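Category: Hardware Servicing > Course Texts > Level 2

Chapter 11: Inside the Desktop Case 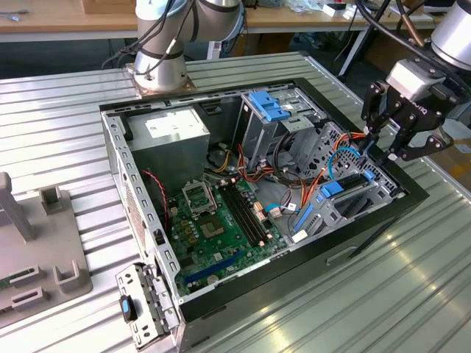

Posted Sun 20 June by Hsiu-ying Chu

The previous chapter dealt with the outside of the machine: the connectors on the rear panel, the side covers and the screws that hold them. This chapter begins once the cover is off. Its subject is the layout of the case and the order in which the parts are reached. Fault diagnosis is left to Chapter 12, and the reader should not try to combine the two at a first attempt.

By the end of the chapter the reader should be able to name the main assemblies in a desktop case, state which of them must come out before others can be reached, and record the cabling well enough for a second person to put it back. The practical exercises use the Kelaslow training case or any similar tower. Small-format cases, in which the drives often sit over the board, are covered in Appendix B.

11.1 Position of the case

A tower case is designed to stand upright but is best serviced on its side, with the open face upward. In this position the motherboard lies flat at the bottom of the working space. Screws that are dropped will fall on to it and must be recovered before power is applied. A screw lodged beneath the board can short a track to the chassis, and may not be found by looking from above. Tilt the case and listen.

The worktop should be level and large enough to take the case with a clear strip on at least two sides. Grooved metal tops are common in workshops because fixtures can be attached to them at any point. They are strong and easily wiped down, but small screws roll along the grooves, and a bare metal surface is not a suitable place to rest a powered board. Loose boards go on an antistatic mat or in their bags. The case itself may stand directly on the metal.

Before any part is touched, the mains lead is removed and the power button is held in for a few seconds. The wrist strap is then clipped to unpainted metal on the chassis. These three steps are not repeated in the exercises and are assumed throughout.

11.2 The chassis

The chassis is the folded metal structure to which everything else is fixed. It should be distinguished from the outer casing, which gives the machine its appearance and carries little load. On many desktop models the outer casing is painted or moulded in black while the chassis is left as plain metal.

Parts of the chassis wall are perforated. The openings may be round, hexagonal or slotted, and they let air through while keeping fingers and larger objects out. Dust collects on the inner edge of each opening, and a wall that looks clear from outside may be half blocked. Clean from the inside outward with a soft brush.

Edges inside older and cheaper cases are often left unrolled. Cuts to the back of the hand are the most frequent injury in this kind of work, and they nearly always happen when a tight connector comes free suddenly. Pull with the fingers and keep the wrist braced on the chassis.

11.3 The power supply

The power supply is a closed metal box, usually fitted in an upper corner at the rear of the case. It carries a label giving the output voltages and the maximum current for each. Copy the label into the service record before removing the unit, even if it is to go back in. On some makes the label faces the chassis wall and can be read only when the unit is out.

The box is not to be opened. The capacitors inside can hold a charge after the mains lead has been removed, and there is nothing in it that is serviced at this level. A faulty unit is replaced whole.

Several bundles of wire leave the power supply. The colours have settled meanings in the common standard: black is ground, red is 5 volts, yellow is 12 volts and orange is 3.3 volts. Thin twisted pairs, on the other hand, generally run to switches, indicator lamps or small fans, and their colours cannot be relied on to follow the same scheme. Trace a pair to both ends before deciding what it does.

11.4 The motherboard

The motherboard takes up most of the floor of the case. Four features should be found first, in the order given, as the others can be located from them.

The processor socket is a square area enclosed by a metal retention frame, with a lever at one side. When the processor has been removed the contacts are exposed. On sockets of the pin type they are fine springs that bend at a touch, and a bent contact usually means the loss of the board. Fit the plastic cover if one is available. If not, keep tools and sleeves away from that area and do the cable work first.

The memory slots lie beside the socket in a parallel row. Each has a latch at one or both ends, often in a contrasting colour. A module will fit only one way round, and the notch in its lower edge shows which. Where there are more slots than modules, the board manual gives the order of filling. The order differs between makers - guessing will often produce a machine that starts but runs slowly.

The expansion slots run across the board towards the rear panel. The long slot nearest the processor is normally intended for a graphics card. Makers use coloured plastic to mark particular slots, but the colour has no agreed meaning and should be checked against the manual.

The chipset is one or more square chips, with or without a heat sink, surrounded by small components. It is soldered in place. It needs no attention beyond cleaning, but it is a useful landmark when describing a position on the board to someone else.

11.5 The drive cage and its cables

Drives are held in a cage at the front of the case, on the side opposite the power supply. In most towers the cables between the cage and the board form the thickest cluster in the machine, and access to the front part of the board depends on moving them. Label both ends of every cable first. Masking tape and a pencil are adequate.

In the Astcombe and Olvera cases used in the later exercises the cage unclips and slides out as a unit. In the Gondano case it is riveted, and each drive must be unscrewed separately.

11.6 Order of removal

The usual order is expansion cards, drive cables, drives, memory, power supply, processor cooler, processor, motherboard. Refitting is not a strict reversal. The processor, cooler and memory are more easily fitted to the board on the bench, before it goes back into the case.

Exercise 11.1. With the case on its side and all parts in place, draw a plan of the interior. Mark the power supply, socket, memory slots, expansion slots and drive cage. Allow 60 minutes.

Exercise 11.2. Label and disconnect the drive cables. Exchange cases with another student and reconnect theirs, using only their labels.

Comments

benchtop_mo
Is the plan in 11.1 meant to be to scale? Our tutor wanted it on squared paper and the text doesn't say.

Hsiu-ying Chu
Not to scale. Relative positions are enough.

R. at the back
The Gondano case in our lab has screws on the cage, no rivets. Possibly a later version?

pell504
11.2 is right about the edges. Would add that thin gloves help with the cage and are a nuisance for everything else.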